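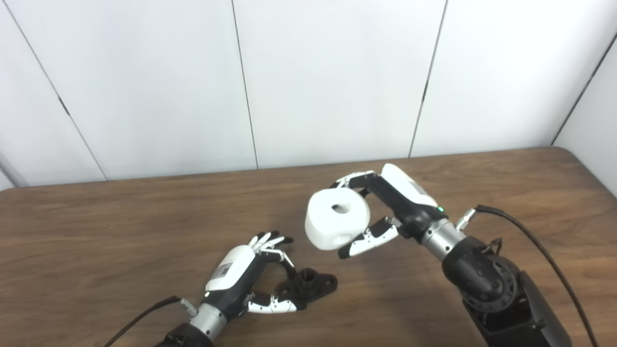 ## Project report: a short life of Santeri Heinonen, comic actor

Second-year Media and Performance, biography module. December 19, 2022

### What I set out to do

Write a proper biography of a comic performer who hasn't got one. The brief said "a living or recent entertainer with a scattered record". Picked Heinonen as my nan had the *Vornach* tapes and I grew up on them. Limit was 5,000 words, I've come in under. This report covers how I did it and what I'd change. The biography is in the other file.

### The life, very short version

Born in Steseck, above a shoe repair shop. Father Finnish, a ship's cook, mother taught piano. Only child. Moved twice before he was ten, both times within the town, so the "wandering childhood" in the old programme notes is a stretch.

Went to the local college for bookkeeping. Left after two terms. Joined Ivuter, the touring company, first as van driver and then as the man who came on with the tray. The tray bit is where it starts really. He was meant to put it down and leave. He didn't leave. Reviewers in three towns mention it and one of them didn't like it at all.

After Ivuter came radio. *Iturra* was a late-night sketch show set in a hotel with no guests, and he played the night porter and also the porter's mother. Ran for 5 series. Then television, *Vornach*, the one people know if they know any. He's the deputy stationmaster who has been told about a train and won't say which. Two series and a Christmas special. He left the screen after that, did panto, did a bit of teaching, and still does the odd one-man evening in Steseck.

### Sources

- Theatre programmes. The library in Steseck has a box of Ivuter ones, not catalogued. Some have cast changes in pencil.
- The local paper on microfilm. Slow going. The reader jams if you wind it backwards.
- *Iturra* recordings, most of the first and last series. Middle ones seem to be lost, or at least I couldn't find them.
- *Vornach*, all of it, off nan's tapes.
- A fan newsletter, photocopied, at its height sent to 80 people.
- One phone call with Heinonen himself, in May. He was polite and didn't want to talk about the Christmas special.

I didn't use the online fan page except to check spellings. It has him born in the wrong town and married to someone who was only his wife in *Vornach*.

### Problems

**Dates.** Worst part of the whole thing. The programmes hardly ever give a year. I matched them to adverts on the back (a carpet shop moved premises, which helped) and to the paper. There are two tours I still can't put in order. In the biography I've said so and left them side by side.

**Stories that change.** He's told the tray story in interviews at least four different ways. In one he forgot his exit, in another the door was stuck, in another the director dared him. In the last he says it was in the script all along. I found the script. It isn't in the script. But it was a reading copy and could of been changed in rehearsal, so I quoted all four and said what the copy says.

**Audience figures.** The newsletter says *Vornach* was cancelled with "a thousand letters of protest". The paper says 1,000 too but I think it got the number from the newsletter. So that's one source, not two. My tutor picked this up in the draft, I hadn't noticed.

**Me liking him.** First draft read like a fan letter. Took out "much-loved" every time it came up, and "inimitable". Put in the bad review of the panto. It's a fair review.

### How it's arranged

Started strictly in order of date, birth to now. Dull until he's grown up. Tried opening on the tray instead and going back to childhood after, which reads better but makes it hard to get the mother in, and she matters, the porter's mother voice is hers (he said this on the phone). Ended up with a short opening scene, then straight through.

Chapters:

1. The tray
2. Steseck
3. Ivuter
4. *Iturra*, and doing voices
5. *Vornach*
6. Afterwards

Chapter 6 is thin. Needs the teaching years, and I never heard back from the school.

### What worked, what didn't

The phone call was worth more than all the microfilm, but I'd have asked worse questions without the microfilm. Should have recorded it. I asked if I could and he said he'd rather I didn't, so I wrote notes as we went, and my notes from the second half are hard to read. Anything I wasn't sure of is paraphrased, no quote marks.

Listening to *Iturra* in order was a good idea. You hear the porter get slower and slower. By the last series there's a pause before every line and the audience laughs in the pause.

Ran out of time for the index. Footnotes are done up to chapter 4 and then they go a bit patchy, I'll fix before the resubmission date if ther is one.

### Still to do

- Finish footnotes, chapters 5 and 6
- Ring the school again
- Ask the library if the pencilled programmes can be scanned
- Return nan's tapes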